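I have owned a home sauna for one winter now, which makes me the neighborhood authority. It's an Asano two-person cabinet, infrared, and the "two-person" part assumes the two people have settled all their differences. It cost 3,332 dollars before delivery. Delivery was another 128, for which a man left it at the end of the driveway in the rain and wished me luck.

I had wanted a tanning bed, if we're confessing things. My dermatologist in Irnbridge made a face, and I went home and looked at saunas instead.
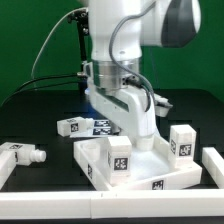
Ettore Monti wrote in after my last post to say I was heating the thing all wrong: go in while it's still warming up, sit low, and stop opening the door to check on the dog. He also thinks infrared is "a toaster with a bench." I've tried his method since. The dog objects, but I sweat sooner, so I owe him that much.

The electric bill was the part I dreaded. It went up less than I feared and more than I told my wife it would. The Salameh heater a friend tried to sell me, a proper one with rocks, needed its own circuit and an electrician who quoted 590 and then stopped returning calls. I took that as a sign to stay with the toaster.
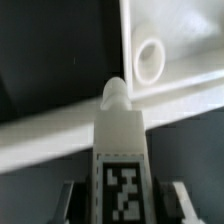
Cleaning is where the romance goes. You wipe the bench after every session, you leave the door open, and on Saturday you do the floor properly with a brush. Anything pale shows every drip. I bought white towels because the spa has white towels, and I wish I'd gone darker, having now seen how even that matte off-white plastic goes gray down the sides once it's in a bit of shade. Mine don't need the help.
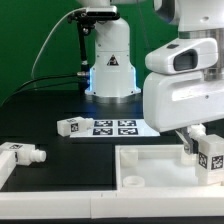 My other complaint is the mood lighting. The cabinet cycles through seven colors on a remote the size of a cracker, and the default is a purple that makes me look embalmed. I'd settle for two plain blue strips down low, like the ones glowing at the foot of that white arm, and no remote at all. I wrote to Asano asking if the purple could be turned off for good. They sent me a coupon for a second remote.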